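Vukthorpe Workshop Society
Minutes of the maintenance meeting for the two-arm cell
Held 2019-07-01 in the back room, Vukthorpe

Present: the cell keeper, the deputy cell keeper, the chair, the purchasing member, the minute taker, and two members who came for the soldering evening and stayed out of politeness.

Apologies: received from the member who has the good hex keys. The hex keys also sent apologies.

1. Minutes of the May meeting

Approved after one correction. Item 4 should have read "the left shoulder was re-greased," not "the left shoulder was released." The minute taker accepts this and notes that the handwriting in question belonged to the cell keeper.

2. Matters arising

The purchasing member was asked in May to find out whether Arar would take back the first set of gripper fingers. Arar will, provided they are in the original packaging. The original packaging was used to level the drinks fridge. Matter closed.

The label printer is still missing. Carried over for the third time.

3. State of the cell

The cell keeper reported. Both arms home correctly from a cold start. The right arm used to stop a little short of its rest position and then think about it; this went away when the base plate bolts were tightened in the order given in the Ollus booklet, and came back when somebody tightened them in a different order to be thorough. They are now in booklet order again. The deputy asked that the booklet be chained to something. Agreed in principle. Nothing was found to chain it to.

The log stands at 300 hours on the left arm and 109 on the right. The chair asked why the left does nearly all the work. The cell keeper said the routines were written by a left-handed member. There was some discussion of whether that is how it works. It was not settled.

Grease is due on both shoulders at 1000 hours, so the chair wished to know what the May greasing had been for. The cell keeper said it had been for a noise. The noise is still there but sounds happier.

4. Wrist cameras and grippers
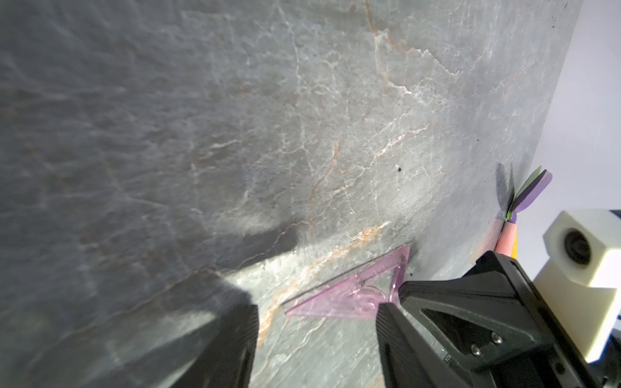 The main business of the evening was the wrist checklist, which has grown to two pages and which the deputy wants back on one. It was agreed to cut everything that can be checked from across the room and keep what needs a person to bend down. The housing screws stay on the list. On a housing like this one there are two silver screws set beside the diamond-shaped cutout, and both are to be checked with the short driver before a session, by hand, without leaning on it. The cream printed mount that holds the round lens also stays on. The purchasing member moved that "check mount for cracks" be replaced by "look at mount," on the grounds that people who are told to look for cracks tend to flex the part until they find one. Carried.

Finger alignment is to be done with the fingers open first, then closed on a strip of card. If the card comes out creased on one side, the fingers are not parallel and the job goes in the book. If the card comes out in two pieces, the job goes in the book and the grip force goes down.

The deputy raised the matter of lens cleaning. Members are using whatever is nearest, and at least one has used a sleeve. The cloth lives in the top drawer. It is to be washed by whoever complains that it is dirty. The chair observed that this guarantees a dirty cloth. Left as it stands.

The Verbruggen spare fingers were discussed. They fit the left gripper. They fit the right gripper as well if one does not mind a gap, and the cell keeper does mind. Purchasing to ask Verbruggen whether the gap is a feature.

5. Test routine after repair

At present an arm that has been worked on is declared fit when the person who worked on it says so. The chair felt this could be improved.

The new routine, as agreed:

Power up with nobody's hands inside the enclosure. Home both arms, left first. Run each joint through its slow sweep and listen. Open and close each gripper with nothing in it. Then pick up one thin, flat item, lift it, hold it for a slow count of ten, and put it down again in the tub.

Thin flat items were chosen because they are the ones that go wrong. A gripper with tired fingers will hold a block all evening and then be defeated by a ruler. Clear plastic is worse again, as the camera has opinions about it. The deputy proposed using only clear plastic for the test. The cell keeper proposed being allowed home at a reasonable hour. Compromise: one clear item per arm.
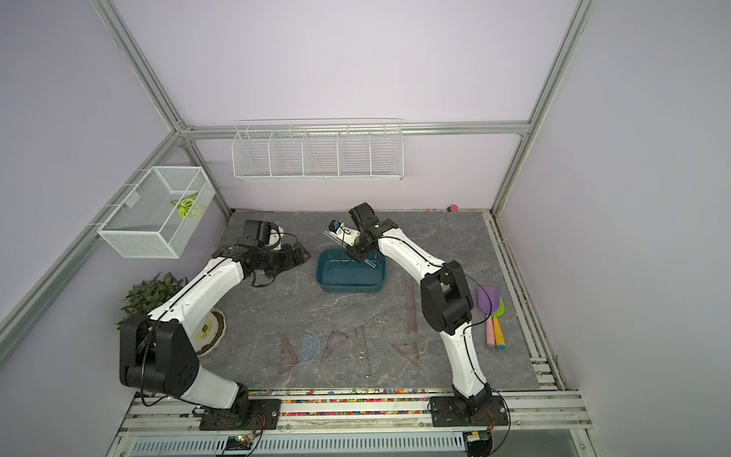 A failed hold is to be repeated once. After a second failure the arm is powered down and a note goes on the front panel, in block capitals, with what was seen and at which joint. "Acting funny" is no longer accepted as a fault description. The chair asked that past entries be left in the book for their historical interest.

It was asked whether both arms must be tested when only one has been repaired. Yes. They share a supply, and the last three faults on one side were caused by a repair on the other.

6. Cables

Cable slack was argued over at length. One party holds that a cable on a moving arm should be clipped close all the way. The other holds that it needs a loop at every bend or it will pull out of its connector, at the connector that is hardest to reach. The cell keeper belongs to the second party and also does the repairs, so the second party won.

Loops are to be large enough that the joint can reach the end of its travel without drawing the cable tight, and small enough that nothing on the table can be hooked by one. Move each joint by hand with the power off and watch the cable the whole way. Clips are to be replaced when they go stiff. The bag of clips is part number 1892 in the stores list, where it is filed under "misc," along with most of civilization.

Ties with sharp cut ends were deplored. Trim them flush. The deputy displayed a scratch.

7. Table and rail

The board is to be wiped down after every session and loose items put away or at least moved out of the sweep of the elbows. Crumbs of anything get into the fingers eventually.

The vacuum is not to be used on the front rail without the mesh over the nozzle. The minute taker has been asked to record this without elaboration.

The ventilation grille on the front panel is to be brushed monthly. It was asked whether it had ever been brushed. The brush is new, so that seems unlikely.

8. Spares and money

Purchasing reported that one spare servo would use up most of what remains for the cell this year, and two would use up the drinks fridge. One servo to be ordered from Ollus. A member asked whether it would be a left or a right. It is the same servo. The member asked for this to be minuted, having lost a bet.

Card for the alignment test to be cut from old cereal boxes, at no cost. The two soldering members offered a box on the spot and were thanked.

9. Actions

Cell keeper: check finger alignment on both grippers; write up the cable loops with a drawing.
Deputy: get the wrist checklist down to one page, in a type size that can be read.
Purchasing: order the servo; write to Verbruggen about the gap.
Chair: find something to chain the booklet to.
All: label printer.

10. Any other business

The deputy asked whether the arms should have names. The chair ruled that the time for any other business had expired.

Next meeting to be fixed when the servo arrives. The room was locked by the minute taker, who had to go back for the booklet.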